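I live eleven years in the same apartment and I have never thrown away a letter. In October I finally decided to move all my paper to a smaller place in Skincombe, and I want to write down how it goes, mostly for my sister, who will have the same problem soon.

The first evening I only sorted by year. It was too slow, so I changed to sorting by person.

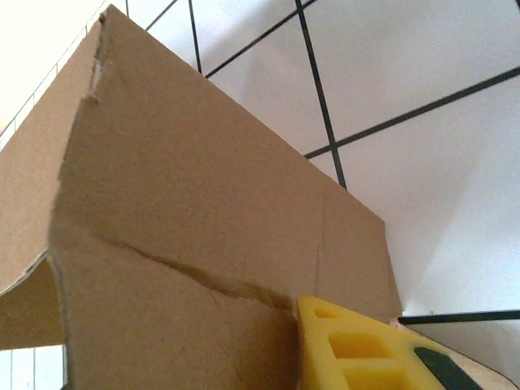

*Cardboard, folded like a little roof.*

My aunt wrote the most. She worked in the office at Wouters, and she typed her letters there during lunch, always on thin paper. I read 298 pages of hers in one week — much too many, but I could not stop.
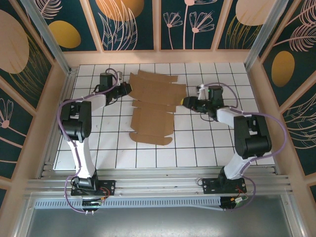 The bills were easier. I kept the ones from the last years and gave the rest to the paper collection. My neighbor says I should scan everything first, but I don't trust myself to look at 500 scans of gas bills ever again.
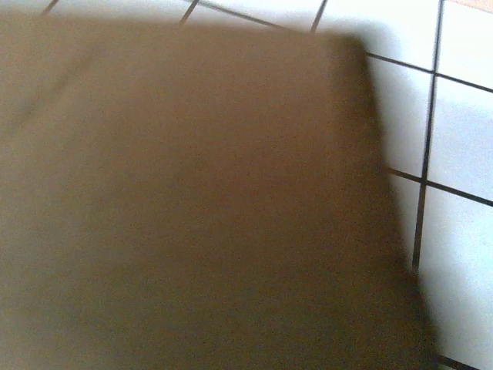

No. 714

For the postcards I still have no good system. Some have no date, and the stamp is too faded to read. I put these by country, and when I don't know the country, I put them with the sea or with the mountains.

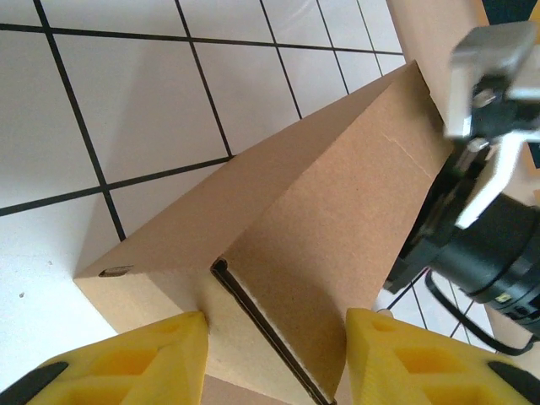
By Evelien Van Damme

One thing I would do differently: write the name of the person on every envelope before you take the letter out. I mixed two cousins who have almost the same handwriting, and now I must read both again. I will start with the short ones tomorrow, after work.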